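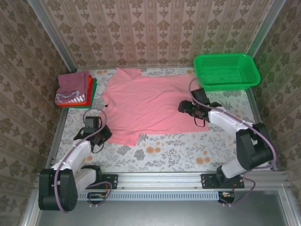 Itent Student Robotics Team — Manipulation Subgroup

Project report: teaching two arms to fold a T-shirt
Submitted 2025-10-24
Report editor: Antigoni Theodorakopoulos

1. What we set out to do

Our proposal last February promised a system that would fold laundry. The supervisor crossed out "laundry" and wrote "one shirt," and we are grateful. The task as it now stands: a T-shirt starts spread on the mat, collar toward the back wall, and the two arms fold it and put it on a stack of folded clothes in the back corner. The policy learns from demonstrations, so most of this semester went into making demonstrations. We had planned to spend two weeks on that.

2. Collecting the examples

We recorded 270 episodes. Each one is a person steering both arms through a complete fold, with video saved alongside the joint positions. An operator needs a few sessions before the folds look like something a parent would accept, and we kept the early attempts in a separate folder called Kalogeropoulos, after the street where the team gets its sandwiches. Please don't train on Kalogeropoulos.

Before each episode somebody lays the shirt out again by hand. We started out smoothing it flat, which gave us a very handsome dataset and a policy that had never met a wrinkle. From session 3 onward the rule was to put the shirt down and leave it alone. Creases stay. A sleeve that ends up tucked stays tucked. This was harder to enforce than it sounds, and one member had to be asked to stand behind a line.

The mat and the wallpaper were chosen by vote. We wanted patterned surfaces so that the model couldn't simply learn "cloth is whatever isn't gray," and the result has the general mood of a guest bedroom.
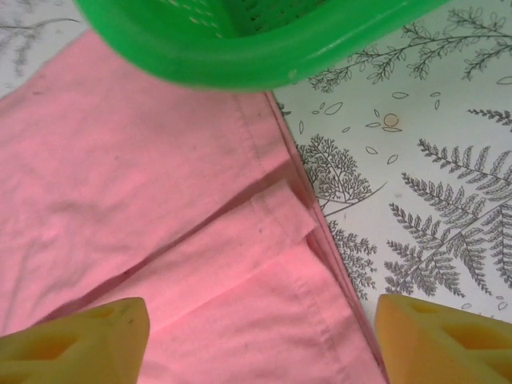

Hems gave us the most trouble. From the wrist view a turned-over layer and the layer under it are nearly the same pink, and the stitching is often the best clue to which edge is which. Operators tended to pinch by feel, except that there is no feel, so they pinched two layers when they wanted one. We threw out 53 episodes for this alone. Our labeling tool, Pindix, now has a "wrong layer" button, and it is the most used button in Pindix.

3. What we kept

An episode stays in the set if the fold was finished, both arms' logs line up with the video, and the operator didn't say anything regrettable into the notes field. Slow episodes are fine. Episodes with a fumble and a recovery are marked and kept — we want the policy to see somebody getting out of trouble.

4. Still open

Training runs go on the shared machine, Bistell, whenever the vision class isn't using it. We have no success rate to report yet and would prefer not to invent one. Next on the list is a second shirt in a different color, then long sleeves. The supervisor has seen the words "long sleeves" and has asked us to come by her office.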